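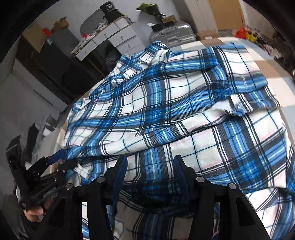 Shirts: Sorting and Folding Table
Gallery 8 of the Beststead workroom pages
Text and captions: Kurniawati Pattinasarany

This gallery covers the plaid shirts, which take longer to fold than plain ones and are graded on a separate sheet. The notes apply to woven shirts with a collar. Knit tops, sweaters and anything with a zipper are in the Carkon gallery.

All shirts are laid out on the light grey tabletop before folding. A pale surface is preferred for checked cloth with dark bands, as the outline of a sleeve or hem is easier to find against it. Dark solids go on a white sheet spread over the same table.

Captions are listed by subject. Terms follow the workroom glossary.

Plaid shirt, unfolded
Blue, white, black and pale pink. Laid down in a heap, collar bunched and folded over, cloth raised in a mound toward the back of the table. Entered as condition "crumpled," the lowest of the four starting conditions on the sheet. The other three are "hung," "flat" and "folded by others."

Pattern
Wide royal-blue bands on a white ground, with thin navy and black stripes between them, pale sky-blue pinstripes and faint pink lines. On the sheet this is written as "plaid, blue/white, multi." The pink is left out of the short entry. It goes in the long entry, where it helps tell this shirt from two other blue plaids on the same rack.

Hem
One edge is frayed and partly turned back, with loose white threads showing where the cloth is doubled over itself. Fraying is noted before folding. Threads longer than 2 inches are trimmed with small scissors held flat to the cloth. Shorter ones are left alone. Do not pull a thread to see how far it runs.

Lifting a fold
A single fold of cloth is pinched between two dark blue fingertip pads. The pinch is used to separate layers in a heap. Take one layer, lift it clear, and look at what hangs from it before moving anything else. If the collar comes up first, the shirt can be turned in one motion. If a sleeve comes up first, put it down to the side and lift again closer to the collar.

Furniture behind the table
A white multi-drawer cabinet with small silver keyholes, with assorted items along its front shelf. A black cabinet stands to the left with a cardboard box on top, and beside the box there is a dark grey one with a white label. The cabinets are listed under Storage and are not part of the folding area. Nothing from the shirt table is to be set down on them.

Suitcase
Silver, ribbed, lying on its side. Listed under Luggage. Folded shirts are sized to a packing width, so the case is kept within reach of the table during packing weeks and moved back to the rack in June.

Folding procedure

The order below is the one used for all collared shirts on the sheet.

Spread the shirt face down with the collar away from you. Work from the collar toward the hem with the flat of the hand. Button the top button and every second one after it. On a soft cotton plaid, button all of them, or the front edges will slide apart at the first turn.

Fold one side in to the middle of the back. Lay the sleeve straight down along the fold. Repeat on the other side. On a plaid, check the bands at this point: the vertical bands on both folded sides should run parallel to the center line of the back. If one side leans, open it and fold it again. It will not correct itself in the later steps.

Turn the hem up by a hand's width, then fold the body up to meet the collar. A frayed hem goes inside this first turn, so that the loose threads do not catch on the shirt below it in the stack.

Turn the shirt over and set the collar last.

Stacking

A stack holds 8 shirts. Plaids go at the bottom, plain colors above. The bottom shirt takes the most pressure and a crease shows less on a check than on a solid. Collars alternate left and right to keep the stack level.

The Purba shelf takes two stacks side by side. The Grinetti shelf is narrower and takes one, with a gap that is too small for anything except socks.

Sheet entries

The current sheet has 42 lines, of which 19 are woven shirts. Each line has a starting condition, a pattern entry, a hem note and a shelf. A blank hem note means the hem was looked at and no fault was found. If it was not looked at, write "open" in the column. Several older lines have blanks that should read "open" and these are being checked as the shirts come back through.

Corrections to the pattern entries can be left in the tray with the sheet. Please give the line number and the main color. "The blue one" is not enough to find a shirt by.

Next gallery: Trousers and Belts
Previous gallery: Towels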